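Previous message | Next message | Thread | Date | Author

Drenham Playgroup list
Subject: Re: foam shapes, sorting table
From: Nayeli Zapata
2025-09-03

Print this message | E-mail this message

Quick one, on my way out the door.

> Hi all, did we ever decide what to do with the foam shapes?
> The big tub was hopeless in April, they just tipped the lot
> on the floor. Also is it shape first or colour first?
> My two argue about it. And do we need trays, Gudbridge
> has some in but not cheap.

Colour first. Shape can wait till they're settled, otherwise you get the star argument all morning (red star with green star, or red star with red cylinder??). Both fair, but pick one per session and stick to it.

No trays please. An old chopping board does fine, the edge gives them somewhere to stop. I've got a spare stripy one, will bring it. Keep the tub up on the shelf and only put a handful out. We don't need 1000 bits of foam on the go at once, whatever the Zorora catalogue says.

Leave gaps between the colours. If they're all shoved up togther the little ones think it's one big heap and start building. Odd one out is fine too, let it have its own corner. 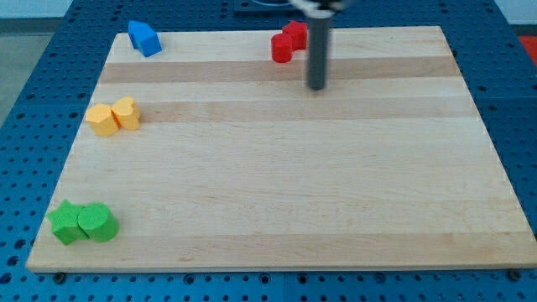

Sorted by colour on the board. Blue on its own, back left.

Still to sort: lid for the tub (split), and whoever has the 3 bags from the Sung order can you drop them at mine before the weekend. Side gate's open.

Wipe the shapes after, don't soak, they take ages to dry.

Got to run
Nayeli

Reply to list | Reply to sender | Print this message | E-mail this message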